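Relitz Tabletop Scooping Kit: Gallery and Bench Notes

The Relitz kit is an add-on package for an existing robot arm and two-finger gripper. It covers one class of work: picking up dry, loose goods with a hand tool and moving them into an open container. Oltow sells it as a box of parts with a software license, and also as a service in which an Oltow engineer does the setup on the buyer's bench. Prinutura looked at the second option. List price for the kit is about $2000 without the arm, the gripper or the service visit.

The kit targets small labs and food test kitchens that already have an arm and want it to work with ordinary tools. No tool changer is included. The gripper holds a scoop, spoon or small spatula by its handle, and the software treats the held tool as an extension of the fingers. Tool length and tilt are entered once, then corrected by a short touch-off routine against the tabletop.
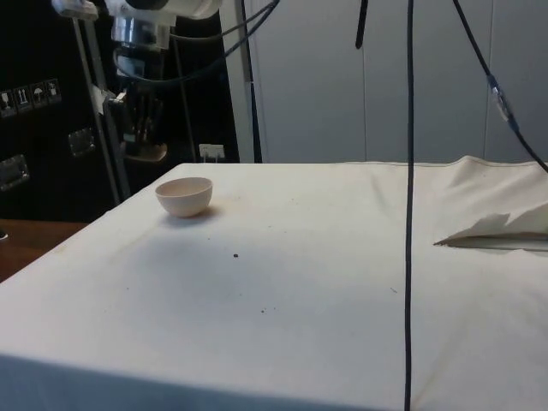
Arm and gripper over the cloth-covered table, bowl at left.

A cloth cover is allowed under the setup guide as long as it is pulled reasonably flat where the tool will travel. The software stores a height map of the table and treats anything more than 6 mm above it as an obstacle. Folds at the edges can be left alone if they are outside the work zone, which the operator draws on screen at setup. Loose paper inside the zone should be removed or mapped again.

Container position is not fixed. The operator can place a bowl anywhere in the work zone and the software finds the rim before each cycle. Pale bowls on a pale cloth are the hard case. In our runs the rim was found on the first try most of the time, but low side light made the detection slower and twice produced a center point that was off by more than the permitted margin. Both times the arm stopped and asked for confirmation, as the manual says it should.

Cable routing is left to the buyer. The manual runs to 73 pages and gives one of them to cables, mostly to say that nothing should hang where the arm can catch it. More detail would be useful on benches with overhead supports, where a cable can be clear of the arm at rest and close to it at full reach. The kit assumes a reach of at least 800 mm. Shorter arms are accepted by the software, with a smaller work zone.

Tool grip is the part of the kit that takes the most adjustment. Round handles can turn in flat fingers when the bowl of the tool is loaded. Relitz supplies thin rubber sleeves for this, in two diameters. The sleeves work on metal handles. On wooden ones we got better results with no sleeve and a slightly higher grip force, and Oltow has since added that setting to the default list.

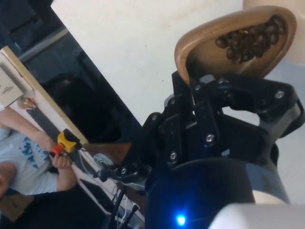

Text: Maureen Lightfoot | Bench work: Amber Ellwood | Prinutura Equipment Desk

Roasted coffee beans are one of the reference materials named in the kit documents, along with dry rice and lentils. Beans are large enough to see clearly from the wrist and light enough that a spill does no harm. They also roll, so a scoop that is tipped a few degrees too early will lose part of its load over the front lip. The carry angle is set per material. For beans the default is level, with the pour starting only after the tool tip has crossed the rim of the container.

An operator with a stop control in hand is required during setup and whenever a new tool is taught. The kit does not include this control and does not replace it. Oltow checks it first on a service visit and will not continue if the stop fails to cut motion. Once a task has been approved, the manual permits supervision from a marked position farther back.

Ellwood ran the test in blocks through March, with a pause after each block to sweep the table and check the tool angle. The log holds 1322 completed cycles. A cycle counts as complete when the tool has gone to the source, loaded, crossed to the container, poured and come back to the rest position. The software does not weigh anything, so portion size has to be checked on a separate scale.

Repeatability of the load was fair. With a deep source container the scoop came up with a similar amount each time. As the level dropped, the loads got smaller and the software did not compensate unless the source depth was entered again. Steyn, which makes a competing package, handles this with a force reading at the wrist. Relitz lists the same feature as planned and gives no release date.

Clearance over the rim is the other setting that matters. The default is generous and suits tall containers. For a small bowl it means the contents fall farther than they need to, and with hard, round goods some of them bounce out. Lowering the clearance in small steps fixed most of this, although below a certain point 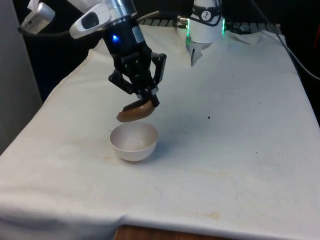
the planner starts to reject paths in which the fingers, which are wider than the tool, would come too close to the far side of the rim. The error message for this case reads "path blocked" and does not say by what. We spent most of a morning on it before finding the finger width field in the gripper profile, which had been left at the factory value.

Cleaning is simple. Wooden tools come out of the fingers by hand once the grip is released in software. The sleeves can be washed, and the finger pads should be wiped after oily goods such as dark roasts. Leave the tool offset alone when the same tool goes back in, but run the touch-off again.

Included: software license for one arm, two pairs of grip sleeves, touch-off plate, printed manual.
Not included: arm, gripper, stop control, tools, containers, scale.
Service visit: one day on site, quoted separately by Oltow.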